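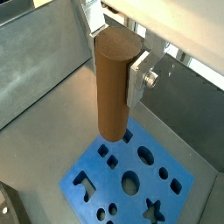 WASTGATE, 18 Aug 2024

The Wastgate toy library will lend its last wooden giraffe from the old address at the end of this month, and will reopen in September on the ground floor of the former Gwilliam shoe store, a building that has been waiting for a tenant long enough to have outlived two "Coming Soon" signs.

The move ends a long argument over where a town of modest size should keep 2,725 toys. The library has spent its whole life in the basement of the Clorkovness Road community hall, where borrowers go down 16 steps to reach it. Most of those borrowers come with a stroller. The town has received letters on the subject.

The new space is at street level and has a window, which the library plans to fill with things children will want and parents will have to explain are not for sale. Shelving was included in the lease. It was built for shoeboxes, and according to the library's notice to members it fits jigsaw puzzles "almost perfectly," a phrase that regular users of the puzzle section will recognize.

Membership stays at its current price for the rest of the year. The loan period stays at two weeks, although the notice admits that this has been more of a hope than a rule where ride-on toys are concerned. A red fire truck borrowed in the spring is still listed as "expected back shortly."

Members are being asked to help by borrowing as much as they can before the doors close on Clorkovness Road. Every toy sitting in somebody's living room is a toy that does not need to go up the steps in a box. The usual limit of four items has been dropped until the move, and early signs are that children have understood the new policy faster than adults have.
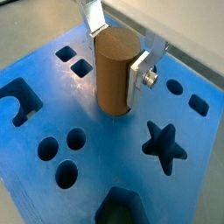
By the Wastgate Weekly news desk

Money for the move came mostly from a town grant of $2,000, with the rest raised at a yard sale where the library sold off duplicates. Shoppers could choose from several copies of the same farmyard memory game, all of them missing the same cow. The sale also cleared a large supply of plastic food, which had been growing on its own for years as families returned more of it than they took out.

Not everyone is pleased. Dekora, the home furnishings store next door to the Gwilliam building, had asked the town to consider a "quieter retail use" for the site. The town replied that the library will be open three mornings a week and on Saturdays, and that the drum kit may be tested only in the back room. The back room shares a wall with Dekora's bedding department.

The town has agreed to look at the wall.

Parking is the other open question. The Clorkovness Road hall has a lot, and the new address has a loading zone and a bus stop. Under a plan approved last week, members will be able to use the loading zone for ten minutes at a time on Saturday mornings. Anyone who has tried to get a toddler to hand back a dollhouse will have a view on whether ten minutes is enough.

Toys due during the move can be kept until the new site opens, and no late fees will be charged. Returns left on the hall steps will not be counted as returns, a rule the library says it has had to make before.

The old basement will go to the Wastgate brass band, which has been rehearsing in the hall kitchen. The band has raised no objection to the stairs, apart from one letter concerning the tuba.

Donations are paused until the shelves are full. The library would still like the fire truck.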